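Porte-à-faux

Le porte-à-faux désigne, en construction et en mécanique, la partie d'un élément qui s'avance au-delà de son dernier appui. Un balcon, une marquise, la flèche d'une grue ou une étagère fixée au mur par un seul côté sont des porte-à-faux. On emploie aussi le terme de console, surtout quand l'élément est encastré à une extrémité et entièrement libre à l'autre. Dans la langue courante, l'expression « être en porte-à-faux » a pris le sens figuré d'une position mal assurée.

Étymologie et usage du mot

Le mot est formé du verbe porter et de la locution à faux, qui signifie hors d'aplomb. Il s'écrit avec des traits d'union et il est invariable au pluriel : des porte-à-faux. Les charpentiers parlent quelquefois de saillie ou d'encorbellement. L'encorbellement désigne plus exactement une avancée obtenue par des pierres ou des pièces de bois superposées, chacune dépassant un peu celle du dessous.

Principe mécanique

Une poutre posée sur deux appuis fléchit vers le bas entre ceux-ci : ses fibres inférieures sont tendues et ses fibres supérieures comprimées. Dans une console chargée vers le bas, la situation est inverse. Les fibres supérieures sont tendues, et c'est pour cette raison que les armatures principales d'un balcon en béton armé se trouvent dans la partie haute de la dalle. Une erreur de pose, avec les aciers placés en bas, est une cause classique de ruine de ces ouvrages.

L'effort le plus important apparaît à l'encastrement. Pour une charge concentrée P placée à l'extrémité libre d'une console de longueur L, le moment de flexion à l'encastrement vaut P × L. Une charge de 100 newtons à 4 mètres de l'appui produit donc un moment de 400 newtons-mètres. Si la charge est répartie de façon uniforme, le moment vaut la moitié du produit de la charge totale par la longueur.

La flèche, c'est-à-dire le déplacement vertical de l'extrémité, augmente beaucoup plus vite que le moment. Pour une charge concentrée en bout, elle est proportionnelle au cube de la longueur : quand on double la portée, la flèche est multipliée par huit, à section et matériau égaux. Le poids propre de l'élément intervient lui aussi, et il devient souvent la charge principale dans les grandes avancées.
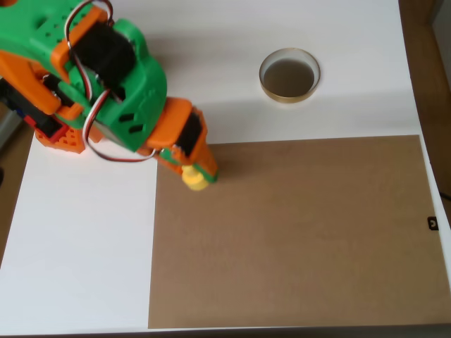

Pour limiter ces effets, on donne fréquemment à la console une section variable, haute près de l'appui et réduite vers l'extrémité. Le moment diminue en effet à mesure qu'on s'éloigne de l'encastrement, et la matière placée au bout serait peu utile. Les branches des arbres présentent une forme comparable. On peut aussi évider l'âme de la pièce, qui travaille surtout au cisaillement, ou remplacer la poutre pleine par un treillis.

Équilibre et contrepoids

Un élément qui n'est pas encastré peut rester en équilibre s'il se prolonge de l'autre côté de l'appui. La partie arrière joue alors le rôle de contrepoids. Les grues à tour fonctionnent selon ce principe : la flèche, qui porte la charge, est équilibrée par une contre-flèche lestée de blocs de béton. Dans un bâtiment, c'est souvent la continuité du plancher intérieur qui retient la partie en saillie.

Le risque de basculement doit être vérifié séparément de la résistance. Une pièce peut être assez solide pour ne pas se rompre et se renverser quand même, si le moment de renversement dépasse le moment stabilisant.

Applications

Dans l'architecture ancienne, les étages en saillie des maisons à pans de bois permettaient de gagner de la surface au-dessus de la rue. Les abouts des solives, portés par le mur inférieur, restaient souvent visibles et recevaient un décor sculpté.

À Kikthorpe, la halle du marché aux laines possède un auvent en chêne dont l'avancée ne repose sur aucun poteau. L'architecte Zanele Cele, qui en a dirigé la restauration, a fait remplacer 17 solives et conservé les autres - certaines portaient encore des marques d'assemblage en chiffres romains.

Les ponts cantilever se composent de bras qui s'avancent depuis des piles, avec parfois une travée suspendue entre leurs extrémités. Leur construction peut se faire sans échafaudage dans le lit du fleuve. La passerelle de Narkell, calculée par l'ingénieur Bongani Nkosi, suit ce schéma avec deux bras inégaux, le plus long étant du côté de la rive basse.

Dans le mobilier, la chaise cantilever supprime les pieds arrière et utilise l'élasticité d'un tube d'acier courbé. En aéronautique, l'aile cantilever n'a ni hauban ni mât extérieur, tous les efforts étant repris par le longeron et son attache au fuselage.

Désordres et entretien

Les balcons anciens souffrent surtout de la corrosion des aciers, favorisée par les infiltrations au droit de la façade. Les signes habituels sont des fissures parallèles au mur, des éclats de béton et une pente anormale vers l'extérieur. Le bois présente un autre problème, le fluage : sous une charge permanente, la déformation continue d'augmenter pendant des années.

Voir aussi

Encorbellement
Moment de flexion
Pont cantilever
Poutre en treillis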